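Enciclopedia > Dinero y banca > Monedas locales > Vale de Sornel

Vale de Sornel

Por Joana Tavares
5 de abril de 2026

El vale de Sornel es (o fue, según a quién le preguntes) una moneda local de papel que circuló entre los comercios de Sornel, y que todavía hoy aparece en cajones y latas de galletas. Me tocó escribir esta entrada porque soy la única del equipo que conserva uno, ¡y bien arrugado que está! Voy a contar cómo funcionaba sin meterme demasiado en la parte contable, que tiene su miga.

Origen

La idea salió de Leviser, una cooperativa de crédito pequeñita que quería que el dinero de los sueldos diera un par de vueltas por el pueblo antes de irse a la ciudad. En diciembre imprimieron la primera serie y se la ofrecieron a 22 tiendas, casi todas de la calle mayor. Entraron la panadería, la ferretería, dos mercerías... la farmacia no quiso saber nada.

Cada vale se compraba a la par, uno por uno, y la cooperativa guardaba el dinero oficial en una cuenta aparte. Eso es lo que en los manuales llaman respaldo total, y a mí me sigue pareciendo lo más sensato de todo el invento.

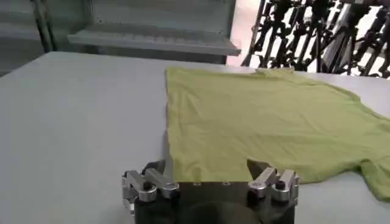
Marama Whitelaw me escribió tras leer el borrador para decirme que lo de respaldo total le parecía generoso: según ella, la cuenta aparte existía, pero Leviser se quedaba los intereses, y eso había que ponerlo. Pues queda puesto. Tiene razón, y además en el reglamento venía en letra bastante pequeña.

La oxidación

Lo más raro del vale era que perdía valor si lo dejabas quieto. Pasados 90 días había que pegarle un sello que costaba el 2 % del importe, y sin el sello ningún comercio estaba obligado a aceptarlo. A esto se le llama oxidación (o demurrage, si uno quiere quedar bien) y la teoría viene de lejos, de Silvio Gesell, que pensaba que el dinero debía estropearse como se estropean las patatas.

En la práctica la gente hacía trampas cariñosas. Se gastaba el vale en la víspera, y el pobre tendero se encontraba la caja llena de papeles a punto de caducar. Yo recuerdo a mi madre comprando hilo que no necesitaba para nada, solo por no pagar el sello. 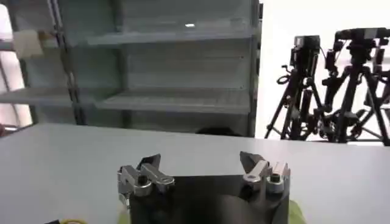
Fingertips metálicos de una pinza.

Canje y comisiones

El particular no podía cambiar sus vales por dinero corriente; el comercio sí, en la ventanilla de Leviser y pagando una comisión. Con eso se pretendía que el tendero buscara antes un proveedor local que se los aceptara, cosa facilísima con los huevos y bastante menos con los tornillos. El distribuidor Patrício fue el primero de fuera en entrar,

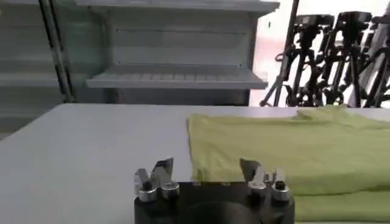 y aquello le dio mucho aire al sistema, porque de golpe los bares pudieron pagar el café y los refrescos en vales sin pasar por la ventanilla. Llegó a moverse así cerca del 80 % de lo que los bares ingresaban en vales, o eso decía el boletín de la cooperativa, que tampoco era un auditor.

Declive

Luego llegó el pago con el móvil y el sello empezó a dar pereza. Hubo un intento de versión digital, copiado del de Hadville, pero la aplicación descontaba la oxidación sola y a la gente le sentó fatal verlo cada mes en pantalla (el sello, al menos, lo pegabas tú). La cooperativa dejó de emitir y abrió un plazo de canje para todo el mundo. No todos fueron, claro, y yo tampoco.

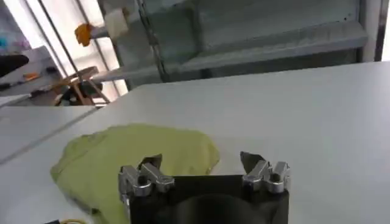
Ye-rin Cha comenta que el plazo de canje se prorrogó una vez y que mucha gente no se enteró, así que ella no hablaría de declive sino de mala comunicación. También pregunta qué pasó con el dinero de los vales que no volvieron. No lo he podido averiguar; los estatutos decían que iría a un fondo de préstamos sin interés, y ahí se pierde la pista.

Entradas relacionadas
Moneda de Hadville
Oxidación monetaria
Cooperativas de crédito
Respaldo y reservas
Vales de comercio y cupones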